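搜索本版帖子 请输入关键词 搜索

Sindidgate 华人论坛 » 本地杂谈 » 老街那块新牌子，你们信吗

旧桥北 楼主
周三去老街取干洗的衣服，看见 Pastero 面包房旧址门口搭了梯子，墙上多出一块蓝牌子，还拿布罩着。问了旁边修鞋的师傅，说是十一月揭幕，纪念战时轰炸那一夜，面包房一晚上烤出1,420个面包，天亮前分给全镇躲在地窖里的人。
我在这镇上住了很多年，孩子小学中学都在这儿念的，学校每年讲一遍轰炸，从来没听过这个面包的事。这数字精确到十位，谁数的？轰炸当晚有人站在门口拿本子画正字？
不是要扫兴，就是想知道出处。

河边吃鱼
我听过啊，不过我听的版本是面包房整夜没熄火，邻居过来揉面。没有数字。

老邮差家的猫
数字是从 Moltel 的宣传册上来的。去年他们买下那栋楼要改公寓，册子第二页就印着“这里曾在一夜之间养活一座小镇”。我留着那本册子，当时垫锅用了，封面有个圈，内页还能看。
开发商讲历史，我一般先打个对折。

旧桥北 楼主
回老邮差家的猫：册子里写来源没有？哪怕写一句“据镇档案”也行。

老邮差家的猫
没有。就一张发黄效果的老照片，连照片里是不是这条街我都看不出来，门牌糊的。

二楼晒台
你们是不是太较真了。一块牌子而已，又不收你的钱。战争时候的人做了好事，后人记一笔，多一百个少一百个有什么要紧？我婆婆就是本地人，她小时候她妈妈亲口说过，那天早上领到了面包，还是热的。这种事不会编。

旧桥北 楼主
你婆婆的妈妈领到面包，我信。有人领到面包，和一晚上烤了1,420个，是两码事。前面那个我一点都不怀疑。
另外不收钱这个也不一定，我听说镇上出了一部分。有谁知道具体的？

河边吃鱼
牌子500镑，Moltel 出一半，镇上出一半，会议纪要贴在图书馆门口的玻璃柜里，昨天还在。字很小，老花眼的带上镜子。

二楼晒台
一半也就二百多镑，全镇摊下来连颗糖都买不到。

老邮差家的猫
钱少钱多不说，铸铁的东西挂上去就下不来了。过二十年谁写镇史，直接抄牌子，再过二十年就成了史料。邻镇那口“国王喝过水的井”就是这么来的，那井明明是后来修路才挖的。

面粉与盐
潜水很久，冒个泡。我在国内和这边都做过面包，说两句手艺上的。
Pastero 那种老铺子，我搬来的时候后院还没拆，进去看过一次，是砖砌的炉，2座，不大。后来有一座塌了半边。就算当年两座都好好的，灯火管制，晚上要遮光，烟囱冒火星都要挨骂，面团还要醒。那人说一夜，夜有多长？我看到的说法是警报拉响到解除，6个小时。
6个小时里和面、发酵、整形、进炉、出炉，再重来。做得出不少面包，这我承认，但要到那个数，我得看见他们的帮工名单和面粉账本。战时面粉是配给的，凭空哪来那么多面粉？
除非头天的面包也算进去了。或者算的是小圆面包。英文里 loaf 和 roll 差远了，翻来翻去传走样很正常。

二楼晒台
有没有可能就是平时备好的货一起发了呢？那也是那天晚上发的嘛。

面粉与盐
有可能。那牌子上就该写“分发”，别写“烤出”。

河边吃鱼
我同意面粉老师。不过我也觉得镇上没有恶意，多半是写稿的图省事。

旧桥北 楼主
我给图书馆地方史那个柜台写了信，问有没有原始材料。回信很客气，说他们手上只有战后的口述录音目录，录音本身送去做数字化了，什么时候回来不知道。目录里 Pastero 出现过，关键词是“面包”“马车”“弟弟”。没有数字。
有没有数字和事情真不真，我知道不是一回事，别来教育我。我只是说，目前能摸到的每一份东西里，数字都是空的，只有开发商那本册子里有。

老邮差家的猫
马车这个有意思。战时还有马车送面包？

河边吃鱼
有的，汽油紧张。我房东家阁楼里还有个马嚼子，不过他什么都说是战时的，包括一把塑料伞。

二楼晒台
好吧，我退一步，数字可以存疑。但我不接受“开发商说的就一定假”。Moltel 那家改的另外一栋，老地砖一块块编号拆下来又铺回去的，我去看过样板间，做得很仔细。

老邮差家的猫
地砖仔细不代表查档案仔细。
再说他们册子里把街名都拼错了一个字母。

桥洞下拉琴的
别吵了，《Memon 周报》这期登了。我把那篇转成中文贴过来，翻得糙，有错指出来。标题是《Pastero 的那一夜》，副刊第二栏。下面都是转的。 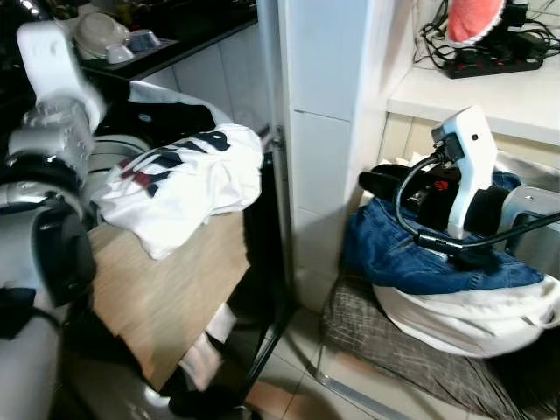

撰文：Cledwyn Kemeys　｜　《Memon 周报》地方副刊　｜　译：桥洞下拉琴的

凡在 Sindidgate 长大的人，都在厨房里听过这个故事。警报响起时，Pastero 一家没有下地窖。老父亲守着炉子，两个女儿揉面，小儿子牵着马在后巷等。等到解除警报的长音响过，1,420个面包已经装上了车。
我小时候问过祖母那些面包是什么味道。她说咸，可能是盐放重了，也可能是大家都哭过。
如今铺子的招牌早已不在，墙上将挂起一块新的牌子。路过的人若肯停一停，便会知道，这座镇子曾经这样度过它最长的一夜。
（译文完）

旧桥北 楼主
谢谢翻译，辛苦了。文章写得好看，但是通篇没有一处出处。“凡在 Sindidgate 长大的人都听过”，我女儿就在这儿长大的，刚问她，没听过。

面粉与盐
“解除警报时已经装上了车”，那就是说6个小时里连装车都装完了。刚出炉的面包堆上车会闷塌，做过的人都知道要晾。写的人没进过面包房。

二楼晒台
人家写的是散文！祖母那句多好。

老邮差家的猫
散文没问题，问题是镇上会议纪要的附件里，来源那一栏填的就是这位 Kemeys 先生的“研究”。我今天专门跑去看了玻璃柜。所以现在是这样一圈：册子引传说，报纸跟册子的数字一样，镇上引报纸的作者。
至于作者引谁，不知道。

桥洞下拉琴的
我翻的时候也觉得怪，原文前面说“两个女儿”，后面图书馆目录里关键词是“弟弟”，那小儿子倒对得上。女儿哪来的就不清楚了。

河边吃鱼
会不会 Kemeys 手里真有东西？这种老先生家里常常有一箱子信。没问过就说人家瞎编，也不公平。

旧桥北 楼主
公平。我给周报编辑部去信了，请他们转交，就问一句：数字出自哪里。有账本、有信、有录音，随便哪样，我立刻在这里道歉，揭幕那天我去帮忙搬椅子。

二楼晒台
截图了。椅子挺沉的。

旧桥北 楼主
更新。收到回信了，手写的，字很漂亮。Kemeys 先生说数字是他母亲告诉他的，母亲是听 Pastero 家的一个帮工说的，帮工叫什么他不记得了。他还说，他自己也曾觉得这个数“有点太整齐”，但“没有更好的数可以用”。
我读了好几遍。人很诚恳，我没有理由怀疑他在骗谁。可这离能铸在铁上还差得远。我回信建议牌子改成“当夜为镇民烤制并分发面包”，去掉数字，同时抄送了镇办公室。

面粉与盐
支持这个写法。“烤制并分发”，两头都站得住。

老邮差家的猫
牌子都铸好了，你猜他们会不会为了一个数再花一次钱。

河边吃鱼
可以拿块小铜片盖住那行。我认识做铜牌的。

二楼晒台
我还是觉得留着也行，不过如果真改了我也不反对。婆婆说她妈妈领的那个是圆的，不大，一只手拿得住。面粉老师，这个算 loaf 还是 roll？

面粉与盐
一只手拿得住，我倾向 roll。但是小孩的手还是大人的手？

二楼晒台
她妈妈那会儿是大姑娘了。我周末再问问清楚。

旧桥北 楼主
问的时候麻烦顺便问一句，是在铺子门口领的，还是马车送到街口的。录音一回来我就去约着听，有结果接着在这楼里更新。

联系版主 ｜ 版规 ｜ © Sindidgate 华人论坛 ｜ 返回顶部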